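Sprechzettel: »Die Zelle lebt – Pflege einer Greifzelle im dritten Betriebsjahr«
Vortrag im Anwendertreffen Wallerach, Juni, Saal 4, nach der Kaffeepause

Einstieg
Guten Tag. Nicht fragen, ob man mich hinten hört. Wer mich hinten nicht hört, sitzt dort mit Absicht.
Gleich sagen, worum es geht: eine Zelle, ein Arm, ein Parallelgreifer mit zwei Fingern, ein weißer Tisch. Seit drei Jahren im Haus, umgezogen aus der alten Halle in Villalba, seitdem neu vermessen, neu verkabelt und einmal neu beleidigt. Letzteres war der Kollege aus dem Einkauf, der sie »das Gestell« nannte. Pause für höfliches Lachen, falls es kommt. Falls nicht, weiter.

Was die Zelle tut
Sie greift Lebensmittelbehälter und stellt sie um. Mehr nicht. Auf dem Papier von Zukum, unserem Integrator, heißt das »flexible Handhabung variabler Gebinde«. Der Satz hat vermutlich mehr Arbeitszeit gekostet als die Inbetriebnahme.

Die Finger
Das Verschleißteil, über das in der Abnahme am kürzesten gesprochen wurde. Unsere Finger kommen von Homov, dunkelgrau, mit Fase an der Außenkante. Ein Paar hält bei uns, bis jemand den Tisch um zwei Millimeter höher stellt und es keinem erzählt.
Routine bei Schichtbeginn, langsam vorlesen, wird gern mitgeschrieben:
Greifer ganz öffnen. Finger mit fusselfreiem Tuch abwischen, erst die Greifflächen, dann die Spitzen. Schrauben am Fingerhalter mit dem Drehmomentschlüssel prüfen, also mit dem Drehmomentschlüssel und nicht mit Gefühl. Gefühl hatte der Vorgänger auch, dessen Gewinde haben wir ausgebohrt. Dann schließen, Endlage ablesen, eintragen. Wieder öffnen.
Bei 100 Prozent Öffnung müssen die Spitzen auf gleicher Höhe stehen. Tun sie das nicht, ist fast immer ein Finger verspannt eingesetzt. Manchmal ist er auch verkehrt herum eingesetzt. Darüber reden wir im Team mit großer Milde.

Die Kamera am Handgelenk
Klein, unscheinbar, beleidigt bei jedem Fettfilm. Sie hängt so, dass die Finger von unten ins Bild ragen. Das ist gewollt: Die Fingerspitzen sind unser Bezug zum Objekt. Wer die Kamera verdreht, um »mehr Tisch« zu bekommen, bekommt mehr Tisch und weniger Treffer.
Nach jedem Eingriff am Halter neu kalibrieren. Dauert 7 Minuten. Die Diskussion, ob man es auch lassen kann, dauert länger.

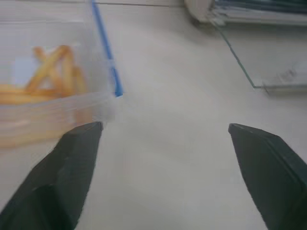

Wie oft müssen die Finger getauscht werden?
Nach 108 Betriebsstunden sehen wir sie uns genau an, getauscht wird nach Befund. Eine Kerbe an der Greiffläche reicht als Grund, ein Kratzer außen an der Fase reicht nicht.

Durchsichtiges
Hier ruhig Zeit lassen, das ist der Teil, wegen dem die Leute gekommen sind.
Klarer Kunststoff und Glas auf weißem Tisch: für das Auge lästig, für die Bildverarbeitung eine Zumutung. Von einer Glasscheibe bleibt im ungünstigen Fall eine grünliche Kante übrig. Beim Kunststoffbehälter mit Pommes hilft der Inhalt, denn das Goldgelb findet jede Software. Leider findet sie es auch als Spiegelung in der Behälterwand und hält die Spiegelung für Ware. Gegenmittel bei uns: Suchbereich an der Farbe beginnen, die Greifkante aber über den Rand bestimmen. Ein kräftig blauer Streifen am Behälter ist ein Geschenk. Bitte nicht wegoptimieren lassen, auch wenn die Gestaltung gerade auf »pur« umstellt.
Anfahrt: nie mit der Fingerspitze über die Ecke. Erst neben dem Behälter absenken, dann seitlich heran. Die Wand gibt nach, die Ecke nicht.

Licht
Gleichmäßig und matt. Der Tisch ist matt, das hilft. Wer eine glänzende Platte bestellt, weil sie sich besser wischen lässt, wischt danach sehr viel und greift sehr wenig. Rollo an der Südseite bleibt ab 14 Uhr unten. Der Zettel dazu hängt am Rollo und ist, wenn es oben ist, leider aufgerollt.

Wenn sie steht
Reihenfolge, bitte so sagen: Quittieren. Hinschauen. Erst dann noch einmal quittieren. Das Fehlerprotokoll fasst bis zu 4 Einträge je Störung, und der erste ist der ehrliche. Alle folgenden sind Folgefehler, klingen aber dramatischer und werden deshalb zuerst gelesen.
Ersatzfinger liegen in der Schublade unter der Steuerung. Paarweise! Falls jemand im Saal aus unserem Haus ist: ansehen.

Schluss
Prüfblatt für den Schichtbeginn liegt am Ausgang aus. Fragen gern, auch zu den Gewinden. Wasser austrinken, Fernbedienung dalassen.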